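Cell rules: frequent questions
Last change: August 8, 2020. Maintained by Rogério Barros, Paiva lab.

Who can start the arms?
Only persons who passed the Ninlow induction. If yours is from before May, please repeat it.

May I put my hand inside to move a cracker?
No. First press stop, wait until both arms are still, then reach in. This is valid also for very small corrections.
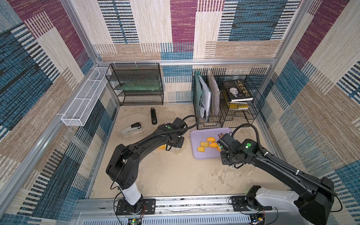
Both arms in the cell, snack task with the lavender tray.

Can we eat the food after the task?
No. All food that entered the cell goes to the trash at the end of the shift. Write "test only" on the box when you open it.

What objects are allowed on the floor of the cell?
Only the objects on the task sheet. Sheet 2949 is for snacks and sheet 2856 is for office items. If you want a new object, ask one day before.

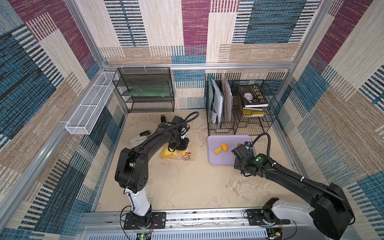
An object that fell outside the reach of the arms stays there until the episode is finished. Do not push it back with a stick or a ruler.

How often do we check the cables?
Every 7 days, and after any collision. Look at the hose near each wrist and at the cable ties. Write the result in Kevar, also when all is good.

Do the shelves and organizers have a fixed position?

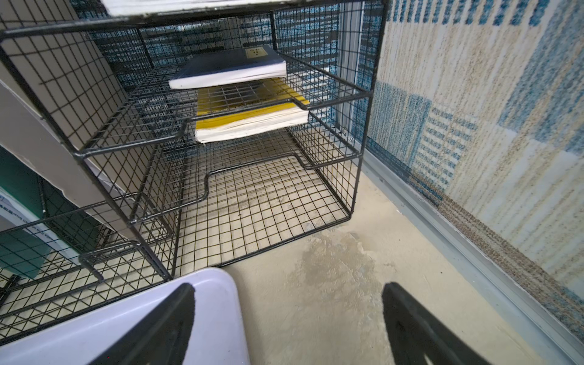
Yes. They must not move when you pull them lightly by hand. If one moves, stop the session and fix it before you continue.

Where do I report a near miss?
In Kevar, form 22, on the same day.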